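Chapter 7
Closures and Headspace

7.1 Scope of the chapter

Chapter 6 dealt with the walls of a container: their thickness, their resistance to gas and moisture, and the ways in which they fail. A container with perfect walls is still of little use if it can't be closed. In most household and small trade packs the closure passes more gas and vapour than the rest of the container put together, and most complaints about stale or caked contents can be traced to it.

This chapter covers the common types of closure for rigid containers, the forces that act on them, and the effect of the space left above the contents. Flexible packs, heat seals and crown corks are treated in Chapter 8. Aerosol valves are left out altogether.

7.2 Terms

The finish is the part of the container that receives the closure. On a glass jar it includes the thread, the sealing surface at the rim and the bead beneath the thread. The word comes from glass blowing, where the mouth was the last part to be made, and it is now used for plastic containers as well.

The land is the flat or slightly rounded top of the rim against which the liner or the inside of the cap is pressed.

The liner is a disc or ring of softer material held inside the closure. A closure without a separate liner is called linerless and relies on a moulded fin or plug.

Application torque is the turning force used to put the closure on. Removal torque is the turning force needed to take it off, and is normally lower. The gap between the two grows during storage as the liner relaxes, most of it in the first hours after capping.

Headspace is the volume between the surface of the contents and the underside of the closure. It may be given as a volume or as a share of the brimful capacity.

7.3 How a screw closure seals

Turning a screw cap draws it down the thread until the liner meets the land. Further turning squeezes the liner. The seal is made by this squeezing force alone; the thread carries load but doesn't itself keep anything in or out. It follows that a cap can be tight on its thread and still leak, as happens when the land is chipped, when the rim is out of flat, or when powder is trapped beneath the liner.

The force on the land depends on the torque applied, the pitch and diameter of the thread, and the friction between cap and container. Friction is the least steady of these. A trace of oil on the thread lets the same torque press the liner much harder, while dry sugar or salt has the opposite effect. For this reason a torque reading should never be quoted without a note on the state of the finish.

Wide closures need more care than narrow ones. The length of the sealing line grows in step with the diameter, so the same total force is spread more thinly. A wide lid also bends at the centre and may lift slightly at points between the thread starts.

7.4 Headspace in domestic use

A filling line leaves a fixed headspace. In the home the headspace grows each time something is taken out, and the air in it is renewed each time the lid is lifted.

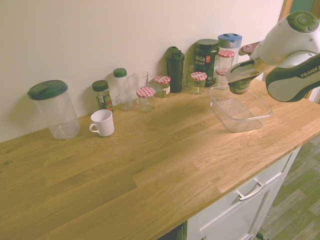
The Jandholm storage trial, which is used for the worked problems at the end of this chapter, was set up to separate these two effects. Jars with a brimful capacity of 1000 ml were filled with dried herbs to 693 ml or to 247 ml and closed with the same type of lined cap. Half of each group were left shut. The other half were opened once a day for 2 minutes and closed again to a set torque.

Two points should be noted before the results are used. First, all jars were kept in the dark, and the figures say nothing of losses due to light. Secondly, the fill volumes include the air between the pieces of herb – the true volume of gas in each jar was therefore larger than the headspace as defined in 7.2. Section 7.6 gives the correction.

7.5 Choosing a liner

Liners are chosen for three properties: how far they recover after being squeezed, how readily they pass water vapour, and whether they take up flavour from the contents. Pulpboard with a plastic facing is cheap and recovers poorly. Foamed plastic recovers well and suits containers that will be opened many times. Solid rubber gives the best recovery of the three but may hold strong smells, and a cap lined with it should be kept to one kind of content.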